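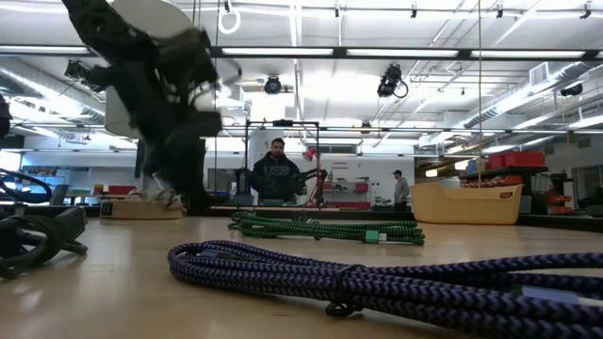
Custex tabletop cell: setup and upkeep notes
README, revision of 4 April 2022

Scope

This file covers mounting, power-up, routine checks and small repairs for the Custex cell. It ships with the Drerkier episode set and replaces the January notes. The format of the recordings is described in a separate file, FORMAT.txt. Questions about the cell go to the Ondov hardware list.

Cell layout

The cell is one table with arms hung from above. Each arm ends in a two-finger gripper and carries a wrist camera. Fixed cameras look at the table from outside the reach of the arms. The table coordinate origin is the near left corner of the top, x to the right, y away from the operator, z up. All poses in the set are given in meters in this coordinate system.

The standard object list for cord handling:

- braided cord, purple and black, coiled
- braided cord, green and black, coiled
- table lamp with a round wood base, used as a fixed obstacle

Lay the cords flat with the loops running mostly left to right. The lamp goes at the back of the table. Record its position at the start of a session and do not correct it between episodes. A drift in lamp position is logged as a change, with a new session ID.

Power-up

1. Check that the emergency stop is pressed in.
2. Turn on the controllers, left first. Wait for the ready line in the console.
3. Release the stop and run home_both at low speed. Keep clear of the table until both arms report HOME.
4. Start the camera service. It listens on port 1178. If the port is taken, an old process is still running; kill it and start again.
5. Run the free-motion test for 72 seconds with the grippers open. Watch the cables at the wrist joints. A cable that pulls tight at any point in the test must be rerouted before recording.

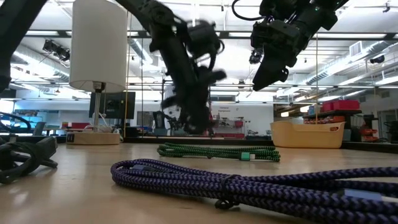 Cable routing

Arm cables run up to the overhead mount with a service loop at each joint. Tie them with hook-and-loop straps only. Zip ties have cut the outer jacket twice, both times at the elbow. The loop at the wrist should be long enough for a full turn in either direction and short enough that it does not reach past the gripper body.

Gripper service

The fingers are held by screws from the outer side. Tóth thread compound is applied to all of them; use a small amount and let it set overnight. To change a pair:

1. Open the gripper fully and press the emergency stop.
2. Remove the left finger, then the right. Keep them as a pair.
3. Wipe the seats with a dry cloth.
4. Fit the new pair and close by hand. The tips should meet along their whole edge.
5. Run grip_zero and save the offset.

Change fingers after 8 sessions of cord work, or sooner if a tip is chipped. The wrist camera must be checked after every change. Both fingertips should be in view at the bottom of the picture, with bare table between them when the gripper is open. 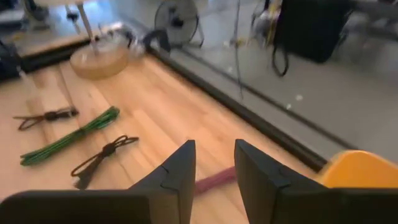 Page 8

Wrist camera calibration

Calibrate after a finger change, a camera remount or any hard contact with the table. Use the printed board and collect about 123 poses per arm. Poses with the board at a steep angle are kept; poses with blur are dropped by the script. Write the result to calib/wrist and leave the old file in place with its date suffix.

Known issues

- Fast swings blur the arm in the fixed views. Exposure is set for the room lights and has not been changed.
- The right controller sometimes reports HOME before the last joint has settled. Wait two seconds before the next command.
- grip_zero fails without a message if the gripper is holding anything. Empty it and repeat.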